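Drundmont Tile to Reopen Gashaw Showroom With Expanded Kitchen Counter Section

GASHAW, July 17, 2021 - Drundmont Tile, a family-run supplier of ceramic tile for kitchens and bathrooms, will reopen its Gashaw showroom next week after three months of building work. The showroom now has 400 square feet set aside for tiled kitchen counters, a part of the business that the company had cut back when demand moved to stone slab.

The larger section carries 70 glazed colors in field tile, along with matching trim, bullnose and corner pieces. Customers can borrow up to five sample tiles at a time and keep them at home for a week at no charge. A refundable deposit is taken for trim pieces.

"People come in with one broken tile in a sandwich bag and ask if we can match it," said Jui-lin Leung, owner of Drundmont Tile. "Most of them like the counter they have. They want to fix the part by the sink and leave the rest alone. For a long time we had to send them somewhere else."

The company will also begin selling the Jonditz line of border tiles, which are glazed in small batches and sold by the piece. Jonditz borders come in dark red, bottle green, navy, mustard and black. Lead time on stocked colors is three business days. Special colors take longer and are quoted by the order.
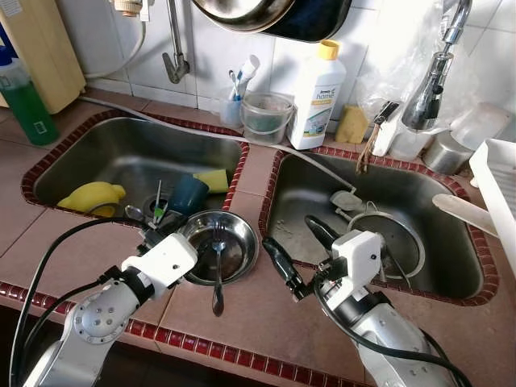 Tiled counter with a dark red border around the sinks

Repair work will be handled through a new counter service called Banotis. Under the service, a Drundmont installer visits the home, checks the tile and grout near sinks and stoves, and gives a written price before any work is booked. The visit costs $70, and that amount is taken off the bill if the customer goes ahead. Banotis covers cracked tile, loose edge trim, stained or missing grout, and resealing. It does not cover plumbing, cabinets or the replacement of sinks, though installers will work alongside a customer's own plumber when a sink has to be lifted out.

The showroom staff has put together a short care sheet for tiled counters, available free at the front desk. It recommends wiping up vinegar, wine and citrus juice soon after a spill, washing with a mild dish soap, and keeping abrasive powders off glazed surfaces. Cement grout should be checked for wear once a year and resealed where needed. Epoxy grout does not need sealer.

Free counter care classes will be held at the showroom beginning in November. Each class runs 90 minutes and covers removing old grout, mixing and packing new grout, and replacing a single tile without disturbing the ones next to it. Tools are provided. Places are limited and can be reserved in person or by phone.

Contractors with an existing Drundmont account will keep their current pricing and may place orders at the side entrance, as before. The parking lot behind the building is open again.

About Drundmont Tile

Drundmont Tile sells ceramic and porcelain tile, grout, sealer and setting materials to homeowners and the trade. The company operates its showroom and warehouse in Gashaw.

Media contact: Jui-lin Leung, Drundmont Tile, Gashaw

###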